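5.2 Premature release at the bin rim

The most common fault in the Skeralus recordings was a release logged before the object had cleared the rim. We reviewed 381 episodes of the bin task, in which an operator places small items in a white plastic bin with hand-held grippers, and found the fault in 30 of them.

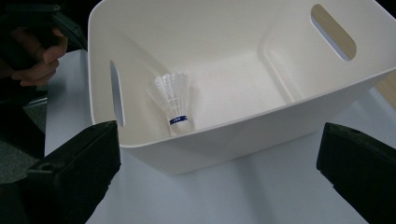 5.3 Cause

The width signal drifted. On feathered shuttlecocks the jaws close on the cork base, and a small offset in the encoder was enough for the logger to report them as open. 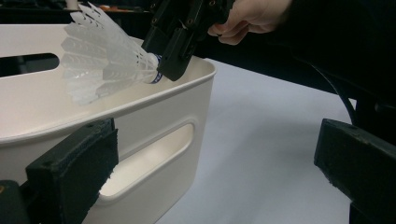
The offset grew with use and passed our limit after 3,000 closures. Policies trained on the faulty episodes let go too early — in 12 trials the object landed outside the bin. Thin, clear plastic was harder still, as the closed width is close to zero.

Figure 7. Bin task with two hand-held grippers.

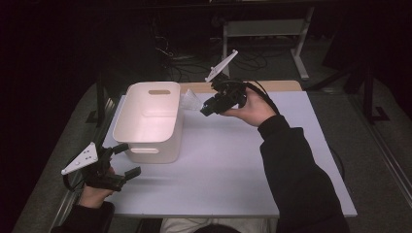 Rüdiger Weidemann, commenting on a draft, objected that drift alone would not explain the clear plastic items, and that the zero point should be checked at the start of each session. We have added this check to the Cikent logger.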